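Automation in the Working Laboratory
Unit 2: What happens to the bench when a robot joins it
Module leader: Hélder Bettencourt

Please read this before Wednesday's seminar. Bring the task sheet from Unit 1 if you still have it, because we will be scribbling on it.

Where we had got to

Last time we talked about the big machines: the enclosed liquid handlers that fill half a room and cost more than a house. They are marvellous things, and I could talk about them all day, but most people who work in small laboratories will never stand next to one. What they are far more likely to meet is a single arm on a bench, doing one of the small jobs that used to fall to whoever was free.

I find these small jobs fascinating! They are hardly ever written down. Look at the job description of a laboratory technician and you will see "sample preparation" or "general support". You won't see "puts tips back in racks", and yet anyone who has worked at a bench knows how much of a day can vanish into exactly that.

The tip rack as a piece of work

Take racking pipette tips. A person does it without thinking: pick up a tip, turn it the right way, find a free hole, let it drop, next one. A full rack at Kenier, where our case study comes from, holds 100 tips. The technicians there kept a diary for a month before the project began, and in that month they handled 116 racks between them on top of their real work.

Now break the job down as if you had to explain it to someone who had never seen a tip. Which end do you hold? How hard? How do you know the hole is free? What do you do if the tip leans against its neighbour? And who opened the lid? That last one is my favourite, as the lid almost never appears in a first attempt at a task sheet. Students go straight to the interesting part and forget that somebody has to get the box ready. 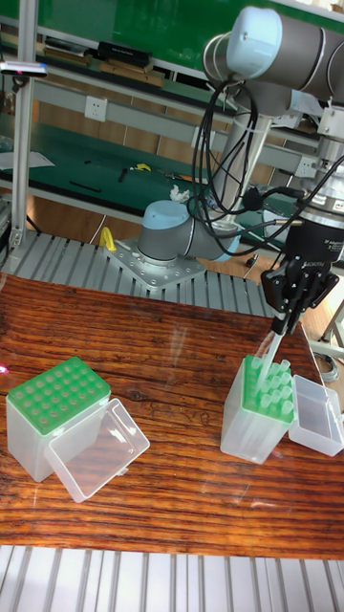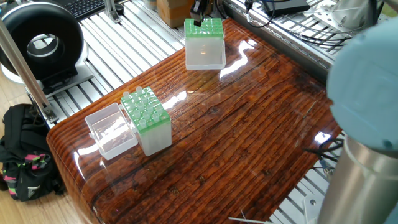

Back to the task sheet, then. When you have every step written out, mark each one with P for person, R for robot, or S for shared. Be strict about it. If a step only goes well when somebody is standing by, it is an S, however clever the gripper. The Kenier team began with a sheet that was nearly all R and ended with a good scattering of S, mostly at the start and end of the job: fetching boxes, setting them out, opening and closing them, checking the result.

What changed for the people

This is the part I most want you to argue about. Three changes came up again and again in the Kenier interviews.

The first was timing. Racking by hand had been a filler job, done in odd gaps while something else was spinning or warming up. A robot doesn't fill gaps in that way. It wants its boxes laid out before it starts, so the work moved to fixed points in the day - first thing, and again just after lunch. Some people loved this. Others missed having something easy to do with their hands.

The second was skill. Two technicians learned to teach the arm new positions, and within weeks they were the people everyone went to. One of them told me it was the best thing to happen at work in years. Her colleague pointed out that neither of them had been given a new job title, or any time set aside for it. Both of those things are true at once, and your essays should have room for both.

The third was talk. Racking tips had been a sociable job, two people at one bench having a natter, and a surprising amount of news passed between shifts that way. The Postarley site, which started its own project later, put a short handover chat into the rota for this very reason. I think that is a lovely bit of design, and it cost them a kettle and ten minutes.

A word on counting

Be careful with figures for time saved. Zislow's report gives 389 hours over the life of its trial, and that sounds splendid until you ask what was left out. Setting up wasn't counted. Nor was the time people spent watching the arm in the early weeks (everybody watches, and I certainly would). Alcantara did count these things, and its report is the more useful of the two even though the headline is smaller. Read them side by side.

For the seminar

Choose one small job from a place where you have worked. It needn't be a laboratory - a kitchen, a shop or a post room will do nicely. Write out the steps and mark them P, R or S. Then talk to somebody who does that job now, and ask which step they would be glad to lose and which they would want to keep. Write down their answer in their own words.

We will put the sheets up on the wall and walk round them together. Pens provided, but bring your own tape if you can, as ours has run out.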